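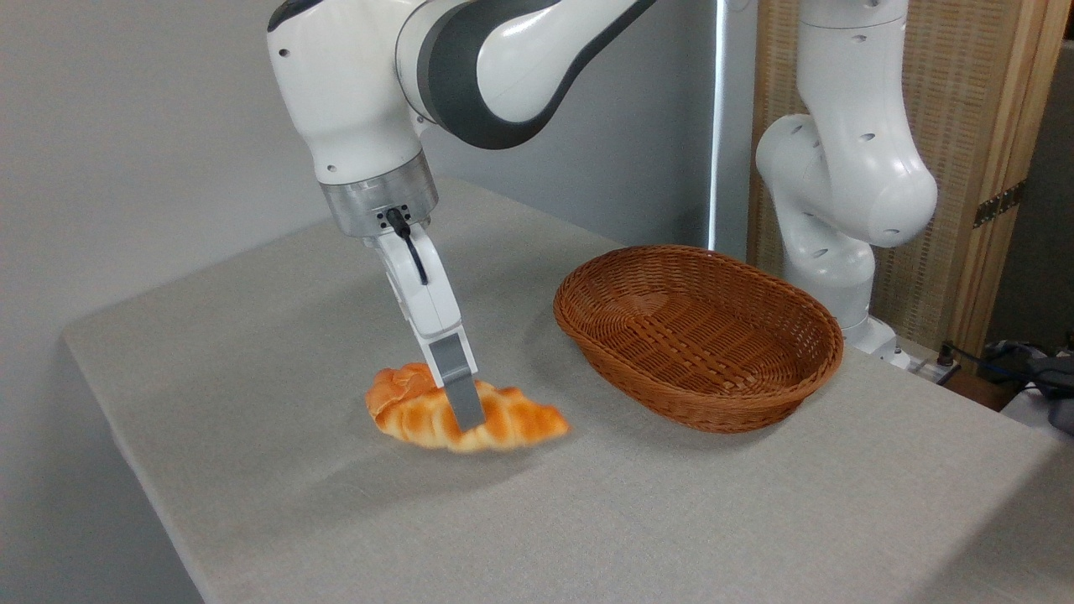 Bread baskets on the table: lined, unlined, or not at all?

Forum: Kitchen & Table > Serving and Storage
27 replies, page 1 of 2

crumbtray_jo
Right, settle something for me. We've got family staying in July and I'm doing a proper breakfast for them, croissants, rolls, the lot. I own one oval wicker basket, brown, tight weave, rolled rim, the sort you see in every café. My sister says it has to have a cloth in it or it's unhygienic. My husband says the cloth makes the croissants go soft underneath and you should put them straight on the wicker. I've been putting them on a plate for years and keeping clothes pegs in the basket, so I've no dog in this fight, but I'd like it to look nice for once.

Also, grey tablecloth or white? I have both. The grey is the nicer fabric but I worry it's a bit gloomy for breakfast.

Pennywhistle62
Cloth. Always cloth. Wicker is a pig to clean and croissants shed like a labrador. You'll be picking flakes out of that weave with a cocktail stick until Christmas. A cotton napkin folded in four, done.

And please wash the peg smell out of it first.

oven_glove_dan
Your husband's right, sorry Penny. A warm croissant sat on a folded napkin sweats. The bottom goes leathery in no time. Straight on the wicker there's air getting underneath and it stays crisp. I've done it both ways with the same batch and there's no comparison.

Pennywhistle62
Then don't put them in warm! Let them cool on a rack like everybody's gran did.

oven_glove_dan
A cold croissant. At breakfast. For guests.

Pennywhistle62
Room temperature, Dan. It's a perfectly normal thing to eat.

Tomomi Morikawa
I used to do breakfasts at a guest house in Riltarthorpe, so I have a few opinions on this (too many, my daughter says). We had 10 baskets, all wicker, all different sizes, and we lined them with baking parchment. Tear off a piece, scrunch it up into a ball, flatten it out again and push it down into the basket. It goes soft and sits nicely, it doesn't hold the steam the way cloth does, and then you bundle the whole lot up at the end with the crumbs inside and throw it away. Looks lovely too, a bit like a bakery.

If you want cloth for the look of it, drape it over the rim so it's only really at the sides.

On the colour, I'd go grey. Anything golden looks better on grey, and pastry on white can look a bit lost, especially the pale ends where it hasn't browned. Ours were white because the owner liked white and I spent my life getting jam out of them.

crumbtray_jo
Scrunched parchment! I'd never have thought of that. I've got a whole roll of it in the drawer. And you've talked me round on the grey.

Does it matter how full the basket is? Mine's not big. I think I'd get six in if I stacked them.

Tomomi Morikawa
Don't stack, if you can help it. Croissants are mostly air and the ones at the bottom get squashed, and then people pick through to find a good one and squash the rest. I'd put out 4 and keep the others in the oven on very low, then top up. A basket that's been refilled looks generous, a basket that started heaped and got picked over looks like a jumble sale by half past nine.

butterside_down
Long-time reader, rarely post, but croissants are my thing so here I am!

On warming: 160 in a fan oven for five minutes or so, straight on the shelf. Don't microwave them, I beg you. And leave them alone when they come out. My lot can't walk past without giving one a prod to see if it's fresh, and of course once you've pressed the middle down it never comes back up properly. You lose all the layers. I've been known to slap hands.

Then basket, with parchment as above. I've moved over from cloth myself so I'm Team Tomomi.

Marrowfat
Can I be awkward and say I don't like baskets on a table at all? They take up room, they scratch the wood if there's no cloth under, and you can't pass one over the teapot without raining crumbs on everybody. A big flat board does the job and you can cut the rolls on it.

crumbtray_jo
I did wonder about a board. But I've got the basket and I'd have to buy a board.

Marrowfat
Fair enough. I'm only saying if it were me.

Pennywhistle62
Boards are for cheese.

Marrowfat
Boards are for whatever you put on them, Penny.

Ilídio Azevedo
Hello all. My father made baskets and I still do a few myself, so I can help with the cleaning part. People are more frightened of it than they need to be.

For crumbs, turn it upside down and tap the base with your hand, then go over the inside with a dry pastry brush, working along the strands and not across them. A soft old toothbrush for under the rolled rim, where most of it hides. For butter or anything greasy, warm water with a drop of washing-up liquid on a cloth you've wrung out hard, then a clean damp cloth, then leave it somewhere airy until it is properly dry. Not on the radiator! It goes brittle and the ends start to poke out.

If it smells of pegs (or of anything), leave it outdoors on a dry breezy afternoon. If it still smells, a little bicarb shaken inside overnight and brushed out in the morning.

One thing, some old baskets were varnished or dyed and weren't meant for food. If the colour comes off on your damp cloth, use a liner every time.

oven_glove_dan
This is brilliant, thank you. Mine's got what I think is fossilised brioche in it.

Pennywhistle62
I rest my case.

crumbtray_jo
Just been and wiped mine with a damp cloth and nothing came off, so that's good. A fair bit of grey fluff came out from under the rim, though. It's out on the back step now.

Next question, while I've got you all. Where does the basket go? It's a rectangular table, seats eight. I was going to put it dead centre but then the flowers have nowhere to live.

butterside_down
Ditch the flowers! They only get in the marmalade.

Tomomi Morikawa
Slightly off centre, and set it at an angle so the long side runs diagonally. An oval basket lined up square with the table looks stiff, I always think, and on the slant people can reach in from either side without knocking the rim. Flowers at the far end in something low.

Marrowfat
Or two small baskets, one at each end, then there's no passing at all. Kyriakidis do little oval ones, I bought a pair from the shop in Funanmont last summer for my mum and she keeps eggs in hers.

Pennywhistle62
I thought you didn't like baskets.

Marrowfat
For other people I don't mind them.

Ilídio Azevedo
If you do go and buy one, run your palm along the inside before you pay. It should feel smooth all the way round. Any ends sticking up will catch your napkin every single time. And press gently on the rim, it should give a little and spring back without creaking.

gravyboat
Has nobody mentioned ironing the tablecloth? Grey shows every fold line. I put mine on the table the night before, spritz it with water and smooth it out with my hands, and most of it has dropped out by morning. Saves getting the board out.

butterside_down
Ooh, that's a good one. Does it work on the thick ones? Mine is a Livent one and it's like sailcloth.

gravyboat
Less well, but it takes the worst off. On a thick one I'd iron the middle crease and spritz the rest.

crumbtray_jo
Doing a practice run at the weekend with shop croissants so I don't disgrace myself. Parchment in the basket, basket on the slant, grey cloth, four at a time with the rest in the oven. My sister has been informed that there will be no napkin and is "disappointed".

oven_glove_dan
Tell her she can have hers on a plate.

Pennywhistle62
I'm with the sister and I always will be. Let us know how the practice goes though. And what are you doing for jam, little pots or the jar?

Marrowfat
Jar. Spoon in it.

Pennywhistle62
Oh for heaven's sake.

Page 1 of 2. Next page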